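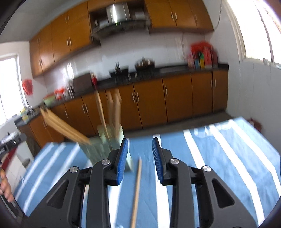 7 min read

3.2 How the choirs learned new songs

Figure 2. A single thin chopstick on a blue-and-white striped tablecloth, between the two open fingers of a hand-held gripper.

We now turn to the part of the study we most looked forward to writing up: what happens between the moment a song leader brings in something new and the moment the whole choir can sing it without help. Section 3.1 dealt with who joins community choirs in the Vellivton district and how long they stay. Our question in this section is how the music itself gets into people's heads, and the answers were far more varied than we had expected.

We followed 8 choirs through one full season, starting in February. Four of them work mainly from printed music, two learn entirely by ear, and the remaining two mix the methods depending on the song. Across the season we logged 1,393 separate teaching moments, by which we mean any point where a leader stopped the singing to show, explain or repeat something. Coding these took most of a winter, and it was a joy to listen back through them (even the bad tenor days).

The by-ear choirs gave us the richest material. In the Rudar group, a new tune was nearly always sung right through by the leader before anyone joined in. The second time, people hummed. By the third, the lower voices had often begun to build a harmony of their own, well before one had been offered. Leaders differed in what they did next. Some kept the invented line and tidied it up, while others let it run for a week and then taught the version they had in mind. Both habits produced confident singing, and we could find no clear difference in how well the song was remembered at the end of the season.

The choirs using printed music moved faster through the opening bars but slowed down sharply at the first hard rhythm. This fits neatly with Thambiah's idea of the "page pause", in which singers stop listening to their neighbours and look down. We saw it again and again! One alto in the Zerkton choir told us she could feel the whole row go quiet around her - "like a bus braking" - whenever a tied note turned up. Her leader's favourite remedy was to have everyone turn their folders over and clap the passage.

Colour and mood words were another surprise. Leaders used far more of them than counting or note names, and singers repeated them to each other at the tea break. A phrase such as "sing it like warm bread" might last in a choir for months and end up attached to songs it was never meant for. We return to this shared language in Section 4, where we look at how new members pick it up.

All of the teaching moments were coded by the first author, Marina Tsolakis, and a portion was then coded again by Pauline Sowerby without sight of the first results. Where the two disagreed, it was mostly over whether a joke counted as teaching. We decided that it did if the singing changed straight afterwards.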